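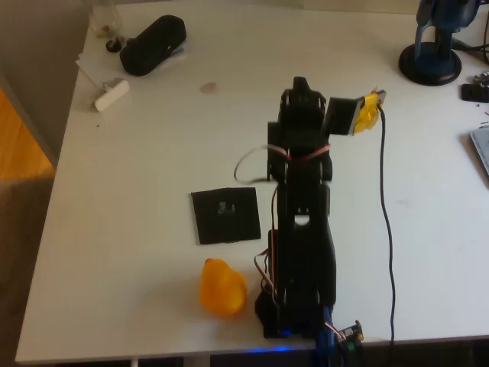

Bench arm no. 2, servo harness side. Plate on the right of the wrist carries the yellow module.

Budget for second-year bench arms: repair the acrylic ones or replace?

hluong_lab
I have to turn in an equipment plan for the teaching bench by the end of the month and would like a sanity check. We have 20 seats and currently two hobby-servo arms like the one in the photo. Plate-and-bracket construction, servos at the joints, controller board at the base. The options as I see them:

Option A: keep this design, buy more kits, stock spare servos.
Option B: move to the Karnness desktop arm with bus servos, fewer units, two students per arm.
Option C: one decent arm and do everything else in simulation.

Kit price from our supplier is $207 without the controller. Karnness quoted us a little over three times that with controller and power supply. Annual money for consumables is $300 and can't be rolled over.
Hạnh Lương

tu_hau
Option A, but budget for the harness. The kit price never includes the time to route servo leads. Look at the loop by your upper joint, the red/brown/white one. It arcs well out to the left and crosses back over the plates. Depending on the range you allow at that joint, it will either snag or work the connector out. Same question for the bundle lower down next to the motor housing.

Put a line in the plan for spiral wrap, extension leads and strain relief clips. It's small money and purchasing won't argue with it.

grimetti_user
Disagree with A. Hobby servos have no position feedback to the host. Your students command an angle and have no way to know whether the joint reached it. For a course on control that's a poor use of lab hours. Bus servos report position, load and temperature, and they daisy-chain, so most of the wiring in that photo goes away too.

I run four Grimetti arms on bus servos. Two failures in three semesters, both gearboxes.

tu_hau
She didn't say it was a control course.

hluong_lab
It's half kinematics, half a vision exercise. Students move the gripper to a flat target on the table and correct the position from the camera. Feedback would be useful but the assignments don't depend on it.

marilou.ig
Then grimetti_user's argument is weaker than it sounds, although I'd still budget for feedback on at least one unit so they see the difference.

Points I'd want settled before picking a line item:

Payload at full reach. The arm in your photo is stretched out flat along the table. Starting from there is the worst case for the shoulder servo, and you have a plate and a module hanging off one side of the wrist. Add that mass to the calculation. I use a factor of 2 over static torque.

Mounting. Whatever you buy, budget clamps or a base board. A boxy base standing near the front edge of a table is fine for one person being careful. It isn't fine for a full section.

Power. A separate supply per arm, sized for stall current on at least two servos. Don't run servos from the logic board regulator.

The thin black cable off the yellow part runs nearly the length of the table and over the front edge. Is that a fixed lead or can it be unplugged at the module?

hluong_lab
Unplugs at the module. We replace one or two a semester.

thao_dinh
Does the duck get a line item?

hluong_lab
The duck is on the departmental inventory. It has a tag number.

loi_b
I did this same comparison for the Fundale site, so I'll give you the structure and you can put in your own prices. Don't compare unit cost. Compare cost per working seat over three years:

unit + controller + power supply
+ mounting
+ spare servos (I carry one shoulder servo per arm, one small servo per two arms)
+ brackets or plates broken per year
+ technician hours at your internal rate

For us the last line decided it. Hobby arms were cheaper on every line except hours, where they lost badly. If your technician time is charged to a different budget, the kits will look better on paper and someone else pays for it.

grimetti_user
Which is what I said.

tu_hau
You said position feedback.

thao_dinh
Has anyone bought from Kodikara lately? They list a metal bracket set that replaces the black plates and keeps the same servos. Could be an option between A and B.

marilou.ig
We bought one set in January. Holes lined up, screws were the wrong length. Metal brackets are heavier, so redo the torque figures before you order more than one.

hluong_lab
Thanks all. Current draft: Karnness arms at two students per unit, phased over two budget years, keep the existing pair as vision benches, one Kodikara set to try on bench 2. Consumables go to shoulder servos and camera cables. I'll post the sheet with loi_b's lines filled in after I get the technician rate from the office.

loi_b
Ask Karnness for the spare gearbox price before you sign. Ours wasn't on the quote.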